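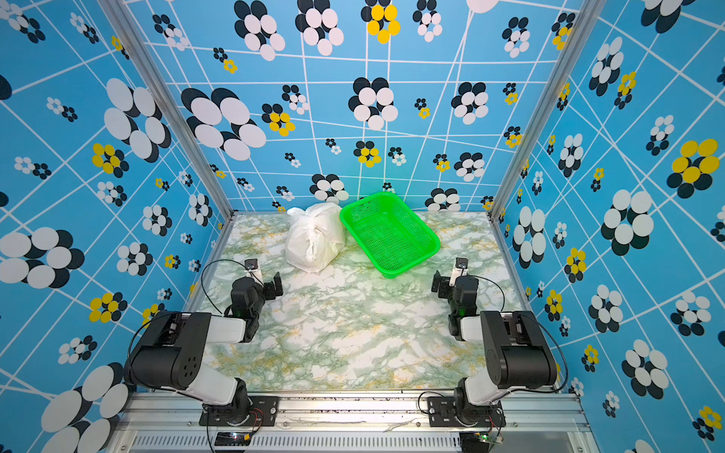 Print this page | E-mail this page
Search the guide: enter a word or section number Go

The Flistlow Kitchen Guide, Section 18
Getting the papayas out of the bag and into the basket

I wrote this section after my second summer in the Hotton kitchen, when I got tired of finding soft fruit at the bottom of a shopping bag on Saturday morning. It covers papayas, but I use the same steps for mangoes and avocados (bananas have their own section, they need a hook). Set aside ten minutes the first time. You'll need a clear stretch of counter, a basket with holes in the bottom and sides, and a clean sheet of something soft to lay the fruit on – an old pillowcase is fine, and so is thin plastic if that's what you've got.

Before you start

1. Wipe the counter and let it dry completely. A stone top feels dry before it is, so I go over mine again with a dish towel.

2. Check the basket. Run a finger around the rim and along the inside of the mesh. If anything snags your finger, it'll snag a papaya too, and you should use a different basket or line this one. I like a smooth, wide rim and rounded corners. Mine is the big Andska one, 306 on the order form, and I've washed it so many times that the sticker is long gone.

3. Put the basket toward the back of the counter, next to where the bag will go. You want the front clear for the fruit and your hands.

Opening the bag

4. Set the bag down gently and let go of it. If it's tied, untwist the knot instead of tearing the plastic! I tore one once with a fingernail and went straight into the fruit underneath.

5. Take the papayas out one at a time, with a hand underneath each. Don't tip the bag.

6. Lay them on the sheet. They can touch, but don't stack them.

CAUTION: Never squeeze a papaya in the middle to see if it's ready. Press lightly near the stem with the flat of your thumb. A pinch leaves a bruise that you won't see until the next day, and by then you've blamed the store.

Sorting by color

7. Look at each fruit from end to end. The color doesn't always change evenly, so one end may be well ahead of the other. Turn it over as well and look at the side it was lying on.

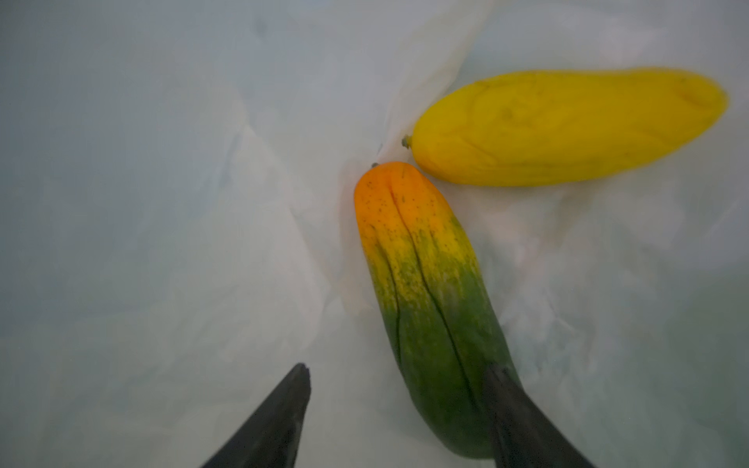
Fig. 2. The yellow papaya is ripe. The other one is still on its way.

8. Make two groups, "eat first" and "wait." All-over yellow with a little give goes in the first group. Anything with a good bit of green stays in the second. If you can't decide, put it with the waiting ones and look again after supper.

9. Small dark specks on ripe skin don't worry me. A sunken wet spot does. Cut that fruit open the same day and throw it out if it smells sour.

Filling the basket

10. Waiting fruit goes in first, on its side, with the eat-first fruit on top where you'll see it. One layer is best, two if you really must.

11. Leave the basket out of direct sun and away from the stove. Once a papaya is ripe and you aren't ready for it, move it to the refrigerator.

12. Fold the sheet and put it away with the basket. I keep mine in the drawer under the toaster.

NOTE: Wash papayas just before you cut them. Washing the whole lot before storing them only gives you damp fruit in a basket.

NOTE: For what to do with the seeds, see page 164. The Karam relish on the page after it takes two ripe papayas and freezes well, although I go easier on the vinegar than the recipe says.

Print this page | E-mail this page

Reader comments (3)

Hannelore Weidemann
I line my basket with a dish towel and it's cut down on bruises a lot. Do you turn the waiting ones over every day? Mine get a flat side if I forget.

papayafan50
Thank you for the bit about the thumb. My husband is a squeezer. I printed step 6 and the caution and taped them to the cupboard.

Oldstove
The page number for the relish is off in my copy, I found it before the seeds and not after. Good relish, though. I used half the vinegar and a bit of lime.

Add a comment
Search the guide: enter a word or section number Go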